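Wernley recycling center to take small appliances from May

Residents will be able to drop off kettles, toasters and other small appliances without booking a slot.
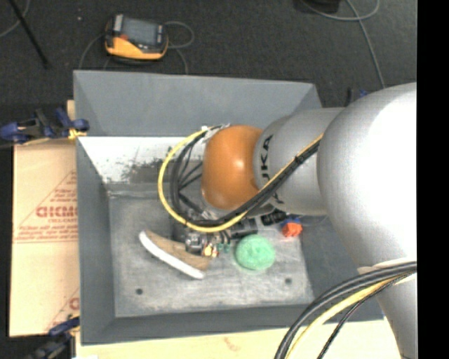

What is changing

The Wernley recycling center will start accepting small household appliances in May, the town's waste office said. Until now, people had to book a slot by phone or drive to the larger site at Ronden, 13 miles away.

Anything with a plug or a battery that one person can carry will be taken free of charge. Fridges, freezers and televisions still have to go to Ronden.

The office received 461 requests for appliance drop-off slots last year, and many callers waited more than two weeks for one. "People were putting toasters in the regular trash and we kept pulling them out," said Danuta Zawadzka, who manages the Wernley site. "Batteries are the bigger worry. We had two small fires last summer."

Opening hours

The appliance area is next to the cardboard containers and will be open from 8 a.m. to 4 p.m., the same hours as the rest of the center. Drivers should come in by the Butt Lane gate, as the front entrance is closed for paving work.

Loose batteries should be taken out where possible and handed to staff. Cords can stay attached.

Items that still work will be set aside for Jirby, a repair shop in town that tests and resells used goods. The shop expects to handle some 2000 items in the first year - mostly lamps, irons and coffee makers.

Businesses are not covered and must keep using a private hauler.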